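So Dornar has a new chief executive, hired away from Nadent, and my feed is full of people calling it a turning point. I'd like to know what turned.

The announcement gives her predecessor one line. He lasted four years. It gives nine lines to "unlocking the next chapter," and I read them twice without finding a product, a market or a number. The only figure in it is that Dornar has clients in 50 cities, and it had those last June too.
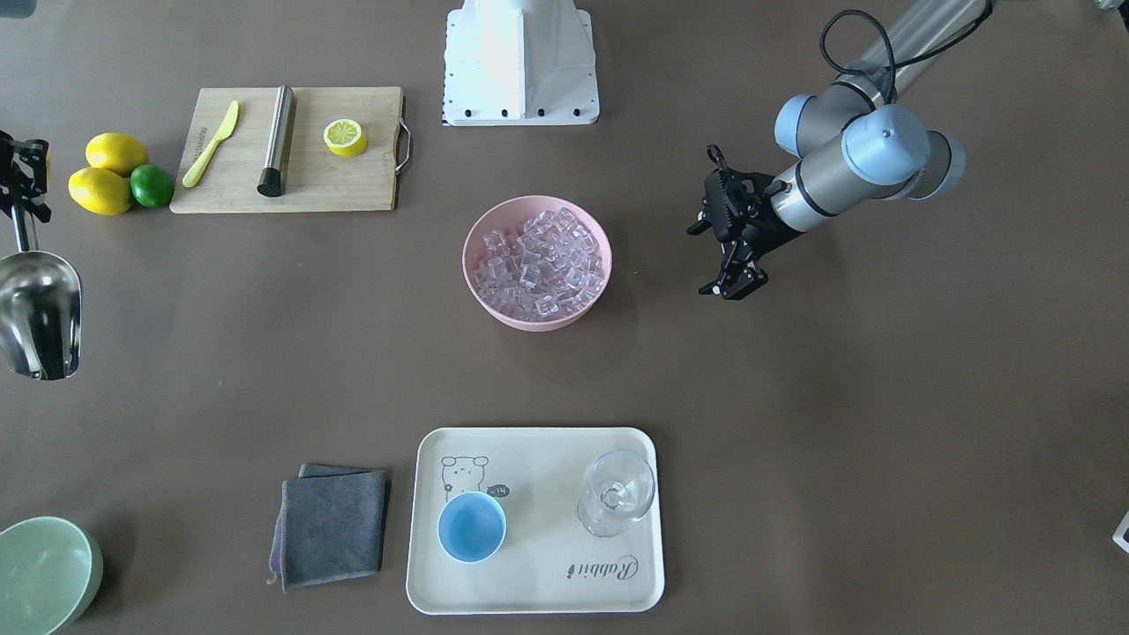
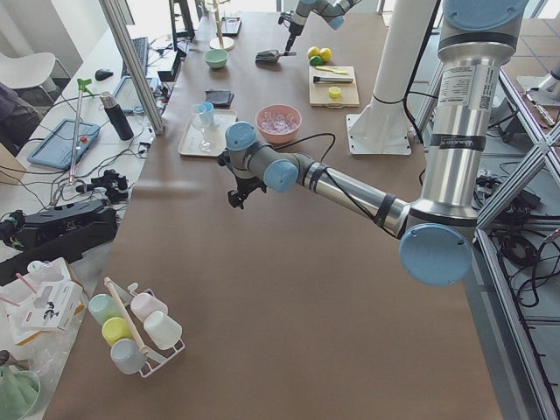

Nadent made its name selling ad space, and Dornar sells scheduling software to restaurants and caterers. Maybe that carries over. I have my doubts. A caterer's day is a cutting board, a scoop, a tray with a wine glass on it, and a phone that won't stop ringing, and I can't see what a media buyer knows about any of it. The people who do know were running Gethin, the small firm Dornar bought and then mostly let go.

Trade sites keep bringing up Gimitz, which also hired from the ad world and grew more than 80 percent afterward. Fine, but Gimitz cut its prices in half the same spring. I'd give the prices some of the credit.

She may turn out to be very good. I've been wrong on these before - I thought the Gethin deal was smart. But I'd hold off on the applause until there's a price list or a release schedule to look at, and so far the press page has a portrait and a quote.

Contact | Copyright, all rights reserved | Back to top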